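Come and test my recipes! Home cooks wanted for the Cleltolwood cookbook

Hello! I'm Oranuch Limsakul, and I'm looking for people who'll cook my dinners in their own kitchens and tell me where I've gone wrong.
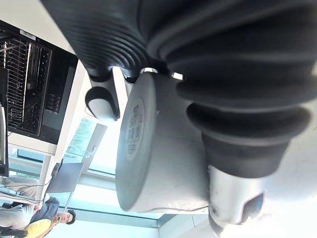

What it's all for

I've been writing a cookbook for the best part of three years, mostly at my kitchen table in Cleltolwood with a pot of tea going cold beside me. It's Thai home food, the sort my mum made on a weeknight with whatever the shop down the road had in, and there are 143 recipes in it at the moment (there were more, but I had to be firm with myself over the puddings). My publisher, Binden, would like the finished text in June, so the testing needs to happen before then.

I can make all of these with my eyes half shut, and that's the trouble. I write "fry until it smells right" and think I've explained myself. My sister tried the fishcakes in spring and rang me from the hob to ask what on earth a "good pinch" was!

Who I'd love to hear from

Anyone who cooks at home, really. You don't need to know a thing about Thai food, and I'd be very glad of a few people who've never cooked any. I'm also short of:

People cooking for one, as I always make far too much
Families with small children who don't like chilli
Anybody with an electric hob (mine is gas and I know it makes a difference)
Vegetarians, for the whole of chapter four

I'm sorry to say I can't take anyone with a nut or shellfish allergy this time round. Too many of the recipes share a paste and I'd worry myself sick.

What you'd be doing

You'll get six recipes from me by email, a couple at a time. Cook each one exactly as written, even if you think it's wrong – especially if you think it's wrong! – and then fill in a short form. I want to know how long it took you, what you couldn't find in the shops, which step made you stop and read it twice, and whether you'd make it again. Please be blunt. "It was lovely" is nice to read over breakfast but I can't do much with it.

You'll have 14 days for each pair.

What you get

I'll pay back your shopping if you send me the receipts, and there's a signed copy of the book for every tester, plus your name in the back if you'd like it there. I can't pay for your time, I'm afraid.

How to join in

Drop me a line through the contact page with "Tester" in the subject. Tell me what kind of cooker you've got, who you usually feed, anything you can't or won't eat, and the last thing you cooked that went badly. I'll write back to everyone, though it may take me a week or so.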